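Tuning a two-handed task in Handport: the mask and the balloon

by Þröstur Stougaard

In this tutorial we set up a task where two hands place a face mask on a balloon. You need Handport installed and both arms calibrated.

Step 1. Load the Szekeres profile and set the control rate to 60 Hz. Open both hand views side by side. 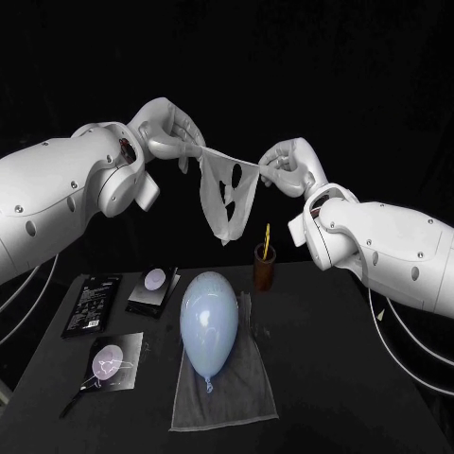 Can I use a lower control rate?

Down to 40 Hz is fine, but the two hands will start to pull against each other.

Step 2. Set the pinch force limit to 3 newtons per hand. Thin material gives almost no signal, so I trust the finger position more than the force.

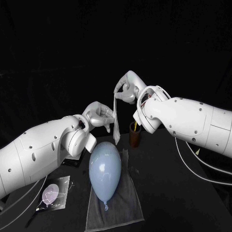

Next, link the wrists in the planner, so that one hand cannot move away alone while both are holding.

Step 3. Switch the right hand to contact mode. Lower the stiffness slowly – the balloon moves very easily.

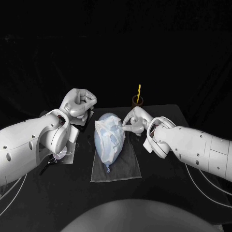 Save these values under a new name, or the next update will write over them. Then unlink the wrists and plan the retreat path upward.

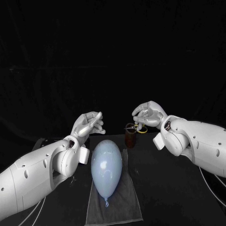
283 words in the full guide

Before you run again, clear the old grasp targets from the planner.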